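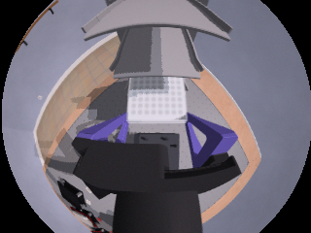
A white block with a grid of shallow round dimples, between two purple triangular brackets. Computer rendering.

Changes to Evening Course Registration at the Joltside Learning Center

The Joltside Learning Center will introduce a new registration procedure for its evening and weekend courses. The procedure applies to all subjects offered at the Joltside and Vudport buildings, including introductory drafting, computer modeling, bookkeeping, conversational Spanish, and the preparatory classes for the state equivalency examination.

Under the present arrangement, returning students may reserve a place by telephone before general registration opens. Demand has grown to the point where several courses are full before new applicants have had an opportunity to apply. The Center received 900 applications for the current term and was able to place 764 students. Most of those who could not be placed had applied for courses that meet after 6 p.m.

Beginning with the spring term, returning students and new applicants will register during the same period. Applications will be accepted online and in person at the front office of either building. Telephone reservations will no longer be taken. Each applicant may select up to two courses and should list them in order of preference. Where a course receives more applications than it has places, places will be assigned by drawing, and the remaining names will be kept on a waiting list until the second week of class.

Students who are partway through a course sequence will keep their place in the next level and are not required to enter the drawing. They must still submit the registration form by the closing date. A student who misses the closing date will be treated as a new applicant.

Fees for the spring term are unchanged. Payment is due within nine days of the date on the placement notice. Students who expect difficulty in meeting this date should write to the registration office before the payment period ends. Reduced fees remain available to residents who receive public assistance, and proof of eligibility submitted in July or later does not need to be submitted again.

"We have heard from many residents who applied more than once without success," said Siu-fong Fu, director of continuing education. "A single registration period gives them the same chance as everyone else. We ask our long-standing students for their patience while the new system is put in place."

An information session will be held on Thursday, November 2, 2023, at 7 p.m. in the Olta Room at the Joltside building. Staff will explain the online form and answer questions about course levels. Interpretation in Cantonese and Spanish will be provided. Parking is available in the Shih Street lot, and the side entrance will remain open until the session ends.

Printed copies of the spring catalog may be collected from both front offices during regular hours. Requests for large-print copies should be made in writing to the registration office.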